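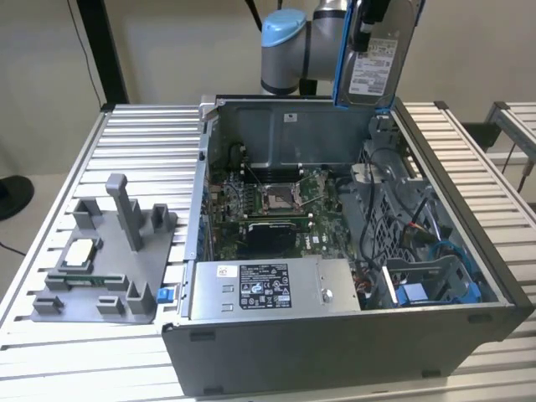 Drive in its blue carrier, held by the gripper at the rim of the case. CPU and RAM module already in the tray.

Search notebook
Search entries, tags, cells
Go

Disassembly cell, bench notes
May, started 9:20 am

Purpose today: go through the handling rules for the desktop teardown cell and fix the ones that don't match how we work. The rules came over from the Tikton cell, where the robot only moved closed plastic housings. Open computers are a different job and several of the old lines make no sense here. Where I changed something I give the old wording so it can be argued with.

Unit on the bench is a Dell tower, lying on its side, panel off. CPU, memory and hard drive are the parts we keep. Power supply stays in the case at our station and goes out with the chassis.

Rule 1. Power and stored charge

Old wording: "Disconnect unit before work." Not enough. New wording: mains cord removed and put on the cord hook, front button held down with the cord out, then 20 minutes standing before anyone opens the side panel. The cord hook matters more than it sounds. If the cord is left lying on the table, the next person can't tell at a glance whether the unit was ever isolated.

Nobody opens the power supply housing at this cell. Not for a stuck screw, not for a rattle. If it rattles, tag it and send the whole chassis to Molefe.

Rule 2. Order of removal

The old sheet let the operator pick the order. I would like one fixed order written down, because the tray check and the log both depend on it:

CPU
memory
hard drive, in its carrier
anything else on the job card

The argument against is that on some cases the drive cage blocks the reach to the memory latches. Fine, then the job card says so and the order changes for that model. It should not change because somebody felt like it on the day.

The drive comes out with its carrier on. Pulling the bare drive means gripping closer to the circuit board side, and we don't have fingers for that yet.

Rule 3. Gripping

Grip force limits are now per part and live in the program header, so they can be read without opening the motion blocks. Drive limit left where it was. CPU is picked by the edges of the metal lid and never from the contact side. Memory by the short ends.

New line: the robot does not pull against a cable. Data and power connectors come off by hand before the drive step, and the operator confirms on the pendant. We have a force threshold that should stop the arm if a connector was missed, but it is a backup and the sheet needs to say that. I set it to 19 N after this morning's trials with a scrap carrier. Prerna's cell runs higher, with a stiffer wrist, so don't copy their number.

After the carrier clears its bay, lift straight up to the travel height before any sideways move. The program had a blended corner there that saved a little time and took the drive over the case wall at an angle. I removed the blend.

Rule 4. The tray

The printed tray sits to the left of the case and is part of the cell, so it gets checked like any other tooling. Old sheet doesn't mention it at all. Added:

- one part per pocket, the same pocket every time
- CPU goes in the square pocket, memory in the long slot
- tray is cleared before the next unit is loaded
- a tray with a cracked post or clip is taken out of use, no tape repairs

The tray revision has to match the one named in the job card. We lost most of an afternoon in the winter to a reprint with the slot shifted, and the file name was the same.

Open question: material. The gray prints are ordinary plastic and I don't like that for bare memory. Prollurico quoted a dissipative filament with a lead time I can live with. Until that arrives, these parts count as "not for reuse" on the log. Do not let them drift into the resale bin.

Rule 5. People near the arm

Hands in the case only with the arm parked and the enabling switch released. Speed in teach mode stays under the usual 250 mm/s. I checked the pendant setting and it was right.

The floor line is drawn 900 mm from the table edge. The risk assessment should be redone for the new wrist before we rely on that figure, as the reach has changed. Marked as open. Until it is closed, one operator at the table and everyone else behind the line.

Cables around the stand and under the table get looked at during the start check. That was somebody's habit and is now on the sheet.

Rule 6. Data

Any drive removed here is treated as if it has data on it. Serial number logged at the cell, drive into the locked bin, bin to the wipe station at end of shift. No drives left in the tray overnight. The camera log is not a substitute for the serial number; half the labels can't be read from it.

To do
- reprint rule sheet as revision 19, pull the old copies off both doors
- move cord hook closer to the loading side
- rerun the drive lift without the blend, full cycle, record wrist force
- order filament
- reach check for rule 5

Stopped 3:45 pm. Program saved, arm parked.

Recent entries
Wrist swap and tool center check
Molefe pickup: chassis tagging
Tray slot offset, what went wrong
Tikton cell handover notes
Screw bit wear, second batch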